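4. 連続ドラマの録画予約と視聴管理

この章では、Flemarレコーダーでシーズン物のドラマをまとめて録画し、話数順に見るための設定を説明します。チャンネル設定(第2章)とネットワーク接続(第3章)を先に済ませてください。

4-1 シリーズ予約を登録する

1. リモコンの「番組表」を押し、録画したいドラマの放送回を選びます。
2. 「決定」を押し、メニューから「シリーズ予約」を選びます。
3. 録画の範囲を「新作のみ」「再放送を含む」のどちらかに設定します。
4. 録画モードを選び、「登録」を押します。予約一覧に「連」のマークが付けば登録完了です。

注記:番組表に表示されるのは168時間先までです。それより後の回は、番組表が更新された時点で自動的に予約に加わります。
注記:登録できるシリーズは40件までです。上限に達しているときは、放送が終わったシリーズを予約一覧から削除してください。

注意:続編や復活シーズンは、放送局が別の番組として登録していることがあります。題名に副題が付いた場合、元のシリーズ予約では録画されません。新シーズンの初回放送前に番組表で題名を確認し、改めて手順1から登録してください。

4-2 話数順に並べる

1. 「録画リスト」を開き、シリーズのフォルダーを選びます。
2. 黄ボタンを押し、並べ替えの項目から「話数順」を選びます。
3. 話数が空欄の回は末尾に並びます。その回を選び、「番組情報の編集」で話数を入力します。

二か国語放送や字幕の設定は回ごとに保存されます。フォルダー全体に同じ設定を使うときは、フォルダーを選んだ状態で「音声・字幕の一括設定」を開いてください。

4-3 前シーズンのあらすじを表示する

Plommontの番組情報サービスに登録すると、再生前に前回までのあらすじと出演者一覧を表示できます。

1. 「設定」→「外部サービス」→「Plommont」の順に選びます。
2. 画面に出る番号をスマートフォンの登録ページに入力します。
3. 「ネタバレ防止」を「入」にします。未視聴の回のあらすじと、途中から登場する出演者の名前が隠れます。
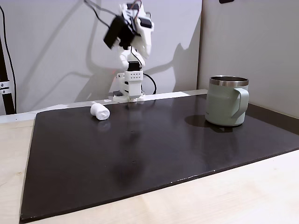
4. 「保存」を押して録画リストに戻ります。情報の取得には数分かかることがあります。

注記:ネタバレ防止は視聴履歴をもとに働きます。家族で視聴者を分けて使う場合は、4-4で視聴者を登録してから「入」にしてください。

4-4 視聴者を登録する

1. 「設定」→「視聴者」→「追加」を選び、名前を入力します。
2. 再生を始める前に、画面右上の名前が自分のものか確認します。
3. 別の人の名前で再生した回は、「履歴の移動」で自分の履歴に移せます。

注意:視聴者を削除すると、その人の視聴履歴と再生位置も消えます。元に戻すことはできません。「視聴後に自動削除」を「入」にしている場合、録画した回は登録した全員が見終わるまで残ります。

次の章では、外付けディスクへの移動方法を説明します。

改訂:2024年6月8日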